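17 de janeiro de 2026

Prometi a mim próprio que em janeiro dava destino à loiça, e hoje lá me sentei à mesa com ela. O Ignacio Villanueva diz que eu não tenho loiça, tenho sobreviventes. Tem alguma razão. Não há duas peças que tenham vindo da mesma loja, e as que vieram zangaram-se há anos.

Comecei pelas tigelas brancas, encaixadas umas ao lado das outras. A de rebordo verde-azulado, com o fiozinho acastanhado por dentro, comprei-a na Plurketti em setembro, convencido de que ia passar a comer sopa todas as noites. Comi sopa duas vezes.

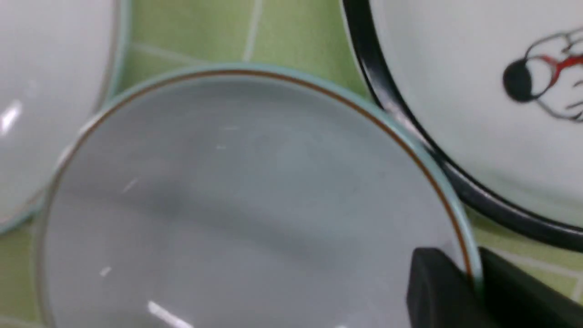

A Irena Cieślak telefonou a meio para saber se eu já tinha deitado fora alguma coisa. Disse-lhe que estava em fase de avaliação. Ela riu-se de uma maneira que não me agradou – e depois pediu-me a tigela da bandeira vermelha, a dos dois bonequinhos de calças azuis, que cobiça desde que ma viu. Respondi que essa não entra em negociações. É de esmalte, tem o rebordo preto e dá ao café com leite um ar de acontecimento oficial.
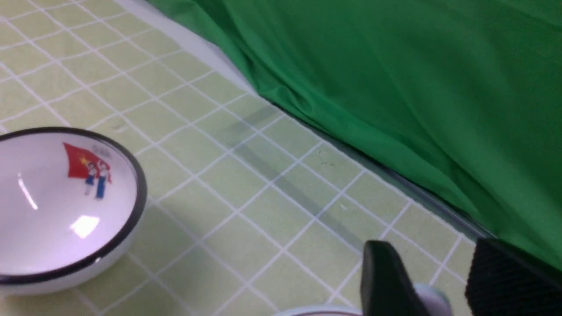 Almocei tarde, de pé, uma lata de atum. Com a loiça toda à mão, comi da lata. À tarde voltei ao trabalho e fiz dois montes mentais: o que fica e o que fica mais um tempo. Falta inventar o terceiro. A caixa para a feira de Trerora continua vazia no corredor e já tropecei nela.

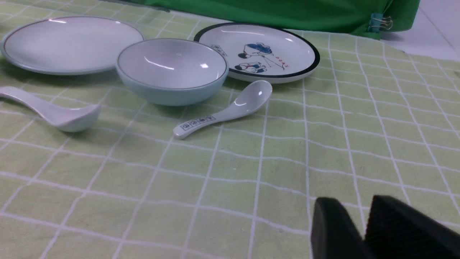

Dois pratos, uma tigela e duas colheres, na toalha verde aos quadrados.

O prato liso podia ir. Fica para a semana.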